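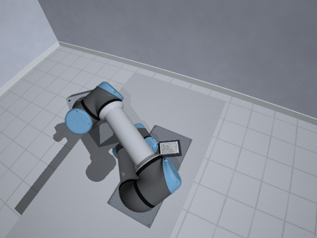
The simulated arm with a well plate in its black holder, seen from above.

Home | About us | Guides | Gallery | Get in touch

Filed under: Lab Automation > Good Practice

Welcome to the gallery for our plate handling guide, which so many of you have asked for since the written version went up in February. The guide itself runs to 13 sections and I know that is a lot to get through over a cup of tea, so Wagner Portela and I thought it would be friendlier to put a couple of views from the simulator on a page of their own, with a word or two about the house rules each one brings to mind. Everything we do at Relleston is tried in simulation before it goes near a real bench (that's rule one, and we're rather fond of it!).

The view at the top is one I come back to again and again when I'm training new people. Look how the forearm doubles back underneath the big pale tube, so that the wrist ends up tucked in close. A folded arm is perfectly allowed under our rules, but we do ask that whoever writes the move checks the clearance between the links at every waypoint, as well as at the start and the finish. Please write the smallest gap down in the run sheet, even when it looks generous. Our colleagues at Figueiredo keep theirs in the same file as the program, and we have happily copied them.

Section 4 of the guide deals with the plate itself: keep it level during any long travel, slow down before a handover, and never run a new path for the first time with samples you'd be sorry to lose.
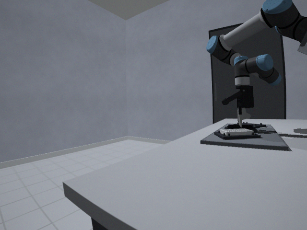 Coming down over the plate

The tool is pointing straight down here, with the slender finger reaching to just above the back edge of the white tray, between it and the low black fixture behind. Our rule for work this close is a straight vertical approach and a straight vertical retreat, with any sideways movement saved for a safe height. Wagner likes to see the approach speed set separately from the travel speed, and after some grumbling on my part I've come round to his way of doing it.

The full guide, with the Wodel checklist at the back, is on the Guides page. Do write in if your own rules differ from ours, as we'd love to compare notes.

Page updated Tuesday, July 15, 2025

Previous gallery | Next gallery | Back to top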